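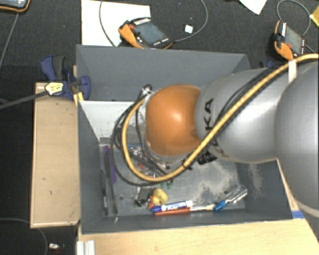 I've worked in the mixed goods room at Nutbridge for long enough to have opinions about bins, and since the robots came in I have a lot more of them. My brother-in-law thinks the robots are coming for all of us by Christmas. The man who did our induction talk in July thinks they're going to set us free to do more meaningful work. I'd like to put in a word from the floor, where it's a bit more boring than either of those and, I think, more interesting too.

What we do is sort odds and ends. Returns, broken multipacks, boxes from shops that closed and swept a shelf into a carton. Markers, clamps, screwdrivers, little rubber toys, tubes with a cap on and tubes that ought to have one. For years you stood at a bench with a gray bin in front of you and you picked. A good picker at the old Bastwood building could clear 500 pieces before lunch and talk the whole time about her daughter's wedding. That was the job. It wrecked your lower back and it was fun, and I don't see why I should have to pick one of those to remember.

Now the arm picks, and I look after the arm. My title changed from sorter to cell operator, and my pay went up by 33 cents an hour, which I mention because the company newsletter called it a "significant skills uplift." I carry a pendant with a screen and a big red button, and I've been taught what most of the menus do. The rest I've learned from Charmaine Moodley, who came over from Brallgate with the first cell and can tell from the noise of the thing that it's about to stop.

So what changed? My back, first of all. I sleep better. I'm fifty-eight and I was not going to get another ten years out of leaning over a bin, and anybody who gets misty-eyed about hand sorting is welcome to come and lean over one for a winter. I'm glad that part is gone and I won't pretend otherwise for the sake of an argument.

But the tiredness moved – it went from my back to somewhere behind my eyes. When you pick by hand your mind can wander off. When you watch a machine pick, you have to be there all the time and you have nothing to do until suddenly you do. See-through stuff is the worst for ours. A clear tube lying on a worn gray floor is nothing to you or me, you just grab it. The arm will go for the marker next door and come back for the tube and think about it and give up, and then I get a message on my screen and walk over. Small bits in a heap are nearly as bad. I've spent whole afternoons as the person who handles what the robot doesn't fancy!

And it's quiet. I don't mean the noise, there's plenty of that. I mean there used to be six of us along one bench and now there are 2 of us on a shift, each with our own cells, with cables and floor between us. We wave. The Kombo system, which hands out the jobs, also decides when we take our breaks, and it staggers them, so you eat your sandwich alone. I brought this up at a meeting and was told it was an efficiency setting. Well, somebody set it. Somebody could set it differently on a slow afternoon, and that would cost them roughly nothing.

That's really my whole complaint. People talk about automation like weather, as if it blows in and you put your collar up. The arm didn't decide that six should become two, or that the rate on the wall should go up to 2000 a shift the same week the training hours came down. People decided those things in a room upstairs, and I'd have liked a chair in there. I'd have told them to let us rotate between cells. I'd have told them to keep one hand bench going, for the awkward stock and for the newer ones, who've never had to learn what a bin of mixed junk feels like and can't guess what the machine will get stuck on.

Charmaine says I should put in for the technician course at Brallgate. The form's in my locker and I've filled in the first page. I'd want to know who's on it with me, and whether they let you have lunch together.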